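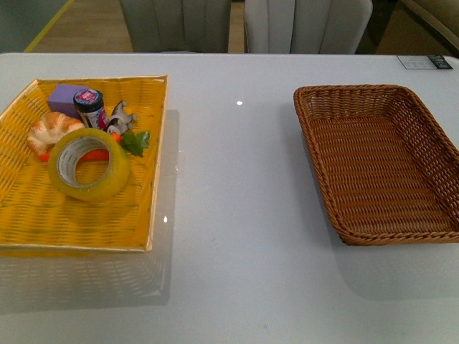
Demonstration working group, minutes of the meeting held 12th August at the Rendcombe site. The group met to review the basket transfer task, the remote control setup and the plan for the next block of recording. The minutes of the previous meeting were accepted with one correction: item 4 should read "Betancur", not "Zarketti". On the transfer task, it was agreed that every episode will begin with all the objects in the yellow basket and the brown wicker basket empty. Operators reported that the carrot is the hardest pick when it lies partly under the roll of tape. The tape is to be moved first in those cases, and the order noted in the log.

1. Recording to date
The group has 300 accepted episodes by remote control and 51 by hand guiding. The target for the task remains 3,000 by the end of January. Stotgate asked if hand-guided episodes count toward the target. Agreed that they do, but they must be tagged separately.

2. Remote control
Operators still report a delay between the hand controller and the arm, mostly late in a session. Betancur will test a wired link before the next block. Until then, sessions are limited to 30 episodes per operator, with a break after each session.

3. Hand guiding
The arm drifts down slightly when the operator lets go of the wrist. Zarketti will check the payload setting. There was some discussion of dropping hand guiding for this task altogether. No decision — the item is carried over.

4. Failed grasps
A dropped object may be picked up again within the same episode if it lands on the table. If it lands on the floor, the episode is stopped and thrown out. Second attempts are to be kept, and operators should not trim them.

5. Layout
The gap between the baskets stays as it is. A proposal to turn the brown basket to a new angle every session was accepted.

Actions
Betancur: wired link test, report by email.
Zarketti: payload setting on the arm.
Stotgate: add the hand-guided tag to the log sheet.
Rendcombe: circulate the new rule on dropped objects to all operators.

Next meeting: date to be set once the link test is done.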